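Public Funding for Local Arts and Humanities Programs: How a Grant Moves from Appropriation to Award

Student project report
Ankit Sandhu
Public Administration, Kendon College

1. Purpose

The project traced how money set aside in a state budget reaches small cultural organizations. The work was limited to two recipients, the Elov Reading Room and the Drimeder Local History Society, and to one grant line, operating support. Capital grants were left out because they follow a separate schedule and are paid by a different office.

2. Background

An appropriation gives an agency the authority to spend up to a stated amount for a stated purpose. It does not transfer cash to any applicant. After the budget is signed, the agency divides its total among program lines, publishes guidelines, accepts applications, and sends them to review panels. Panel scores go to the agency board, which votes on a final list. Contracts are issued after the vote.

Operating support differs from project support in that the recipient may use it for rent, payroll, utilities, and insurance. Project support must be spent on the activity named in the application. Both recipients said that operating support was harder to replace from private donors.

3. Method

Budget bills, agency guidelines, and board minutes were read first. A list of 6 steps was drawn up from the guidelines, and each recipient's file was checked against it. Interviews were then held with both organizations using the same set of questions. The Elov interview took place on a Saturday, during public hours. Notes were typed up the same day and returned to the person interviewed for correction.

Grant amounts are not given in this report. Both organizations asked that their figures be withheld while their current applications are under review.

4. Findings

4.1 Timing. Of the 6 steps, 5 were completed in the order given in the guidelines for both recipients. The exception was the contract step. At Elov, the contract arrived after the start of the period it covered, and the organization paid its rent from reserves until the first payment came through.

4.2 Reporting. The final report form asks for attendance, expenses by category, and a narrative. The Drimeder society keeps attendance by event, while the form asks for it by quarter. The records had to be sorted again by hand.

4.3 Matching funds. The guidelines require a match and allow part of it to be donated labor. The two organizations valued donated labor differently. Elov used the hourly rate printed in the guidelines. Drimeder used the rate it pays its part-time archivist. Both reports were accepted.

4.4 Panel comments. Comments are released only on request. Drimeder had asked for them and used them in its next application. Elov did not know that they were available.

5. Limits

Two recipients are too few to support a general claim about the program. Unsuccessful applicants were not contacted. The Chauhan reader on budget procedure, used for the definitions in section 2, predates the current guidelines, and its description of the board vote was checked against recent minutes.
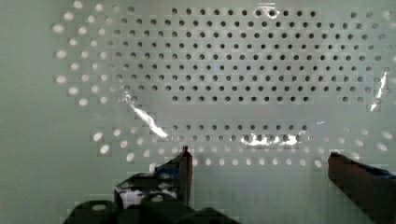
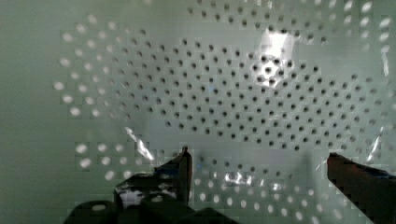

Rows of round holes, close up.

Kendon Student Papers in Public Administration, Issue 5, page 2

6. Recommendations

The agency should send panel comments to every applicant with the decision letter. The report form should accept attendance by event. The guidelines should state a single method for valuing donated labor, with the rate updated in April along with the rest of the document.

A follow-up project could compare contract dates over several budget years. The board minutes needed for it are public, but the contract dates would have to be requested from the agency in writing.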